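Ceiling full of paper cranes for our reception - hanging ideas please!

Forum: Decorating and Styling > Ceilings, Walls and Backdrops

griffiths_lowri
Posted 7/19/23

Hello all, first proper thread from me after months of reading everyone else's! We're getting married at Clostska Barn and I have fallen completely in love with the idea of a cloud of paper cranes over the dance floor. It started as a little mobile for the cake table and then got wildly out of hand (in the best way). We now have 1,440 of them folded and sitting in boxes in our spare room, in white, cream and a really soft grey-green, and I go in and look at them most evenings.

The folding I can do. The hanging I'm stuck on. The barn has big cross beams and we're allowed to tie to them but no nails, screws, hooks or staples, which is fair enough as it's an old building. The gap between the two beams over the dance floor is nearly nine metres. Ceiling is properly high. They have a tower we can use and someone from the venue has to be on site when it's up.

What would you hang them from, and how would you stop the strings turning into one enormous knot on the way there? All ideas welcome, mad ones too!

Lowri Griffiths

tablesandtulle
Oh I LOVE this. Cranes overhead look so much softer than you'd think paper could.

I'd go for garden netting, the wide-hole sort. Stretch it flat between the beams, tie it along both sides, and you can drop a string anywhere you like. You can work out the whole pattern on your lawn beforehand. From underneath you really don't see it, everyone's looking at the birds.

PegAndRibbon
Going to disagree on netting, sorry! I've helped put it up twice and it sagged like a hammock both times. Over a gap that wide you'd have a belly in the middle and all your strings would slide towards it. The colour was wrong as well, that bright green shows up in every photo.

Hoops are what I'd do. Big ones, the kind sold for floral work, each with its own strings, hung at different heights. You dress each hoop at home on a clothes rail and on the day it's one tie per hoop. You get clusters instead of a flat sheet, and clusters look more like birds flying to my eye.

tablesandtulle
It sags if you don't run a line down the middle to support it. Pull a cord tight between the beams first, lay the net over that, then tie the edges. And you can buy it in black!

Clusters are pretty but Lowri said a cloud. Hoops look like chandeliers. Nice chandeliers, but chandeliers.

griffiths_lowri
Haha, I did say cloud. Though now I'm picturing chandeliers and getting tempted. How heavy does a dressed hoop get?

yunahong
Hi Lowri, congratulations! We had cranes too, fewer than you, and folding with my aunts is one of my favourite memories of the whole build-up.

They weigh next to nothing, it's the hoop itself you feel. Mine were light enough to hold up on one finger. Please don't worry about weight, worry about draughts! We opened the doors for the speeches and all the long strings swung round each other like a maypole. Put a bead on the bottom of each string. A small glass one is plenty. Once we'd added those they hung beautifully straight and they caught the light as well.

Also, thread. I used clear nylon to begin with because everyone tells you to, and I hated it. It remembers being on the reel and comes off in curls. I changed to a fine white cotton called Masa that I found in a craft shop and it behaved so much better. You see it a tiny bit more. I liked that, it made the strings look like rain.

Yu-na Hong

PegAndRibbon
Yes to beads! Not sure about cotton, I think clear line is still better for anything above head height. If it curls, hang it off the banister overnight with a clothes peg on the end. Straight by morning.

oldstables_marian
Speaking from the venue side (we do a lot of receptions at ours, different barn): ask them about fire treatment BEFORE you string a single bird. Some places want a certificate for any paper or fabric overhead, and some just want it kept well away from lights and candles. We've had a couple turn up with the most gorgeous bunting and we couldn't let it go up. Everyone was in tears, me included.

If they do want it treated you can get a spray for paper, but test it on your colours. It can leave marks on darker papers and it can make thin ones go limp.

griffiths_lowri
Oh that's such a good point, thank you. I've emailed them this morning. The candles are all in jars on the long tables down the side so nothing with a flame is underneath, and the lights over the dance floor are LED ones on the walls. Will report back!

beth_does_balloons
Slightly different view from me. Have you thought about not hanging all of them? I know, I know, you folded them. But the ones over the dance floor need to be generous and the rest could go somewhere people can see them close up. We did a curtain of strings behind the top table at my sister's do and guests were standing there touching them all night. Nobody touches a ceiling.

tablesandtulle
Nooo, put them ALL up! It's the sheer number that makes people gasp when they walk in.

beth_does_balloons
They'll gasp at most of them, I promise. A couple of boxes held back won't be missed and you'll have spares for the ones that get squashed.

yunahong
I agree with Beth here. We kept a bowlful by the guest book and people took one home. My cousin's is still hanging from her car mirror.

griffiths_lowri
The venue has replied! They're happy with untreated paper as long as it's clear of the lights and well above head height, and they want to see a sketch of how it's tied. So helpful. They also said the tower is ours from 3 on the Friday, which gives us the whole evening.

So I've been out in the garden with a clothes rail testing things, and this is where I've got to:

Black netting, with a tight cord down the middle like tablesandtulle said, for the main cloud.
Hoops at either end, hanging lower, so it trails off like a flock (thank you Peg, I couldn't let them go).
Cotton thread with glass beads. I tried both and the cotton won, I love the rain look.
A curtain of them behind the cake, with whatever's left.

The hoops are coming from Moon, a little hire place near us that does arches and backdrops. They let me go and pick through the lot and were so kind about it. The ribbon for tying to the beams is from Dasum, wide cotton tape in a sort of oatmeal, so it won't mark the wood and it more or less disappears.

PegAndRibbon
Well I'm thrilled we both got a go! Please iron the tape first, it lies flatter round the beam and grips better.

tablesandtulle
Flock trailing off the ends is a lovely idea and I'm cross I didn't think of it.

Transport! Don't pack the strings loose. Wind each one round a strip of card, cut a notch top and bottom, and write on it where it goes. Cards stand up in a shoebox like filing. You unwind from the bottom bead upwards and they come off clean.

oldstables_marian
And take a box of spare cards and a pair of scissors up the tower in an apron pocket. You would not believe how often someone climbs down for scissors.

Allow longer than you think for taking it down as well. Most venues want it out by the next morning and it's not a job for people in heels.

griffiths_lowri
Apron is on the list! My brother and his friends are doing the take-down, they've been promised bacon rolls.

I wound the first boxful onto cards last night with the telly on and it works a treat. We've labelled them by row, with the longest in the middle. I'm so excited I can hardly sit still. Will put the barn up here once it's done, beams and all.

beth_does_balloons
Can't wait to see it! Is the cake curtain still happening?

griffiths_lowri
It is! Straight rail, short strings, mostly the grey-green ones so it shows against the white wall. I'm going to stop them at table height so nobody's sleeve ends up pulling a bird into the buttercream.

tim_and_the_cake
Longer for the cake curtain, I'd say. If they stop at table height you'll see the legs of the trestle behind in every photo. Take them right down and put the table a good step forward. Adding my two pictures.

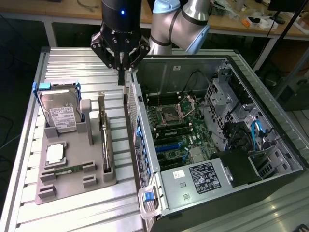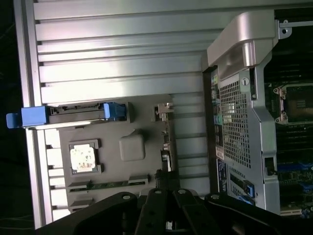
Blue drive caddy and grey tray, both pictures.

griffiths_lowri
Tim, the trestle legs hadn't crossed my mind at all. We've got a floor-length cloth for it, would that do?

tim_and_the_cake
If it goes to the floor on the back as well, yes. Lots of them only hang long on the front.

PegAndRibbon
Pin a spare sheet along the back under the cloth if it's short. Then keep your strings whatever length you fancy.

yunahong
Lowri, if you have any grey-green paper left over, fold one big one for the middle of the hoop nearest the door. Ours was made from a sheet of wallpaper and it was the first thing my grandmother spotted when she came in. Have the most wonderful day!

griffiths_lowri
Wallpaper!! Right, I'm off to look through the offcuts in the loft.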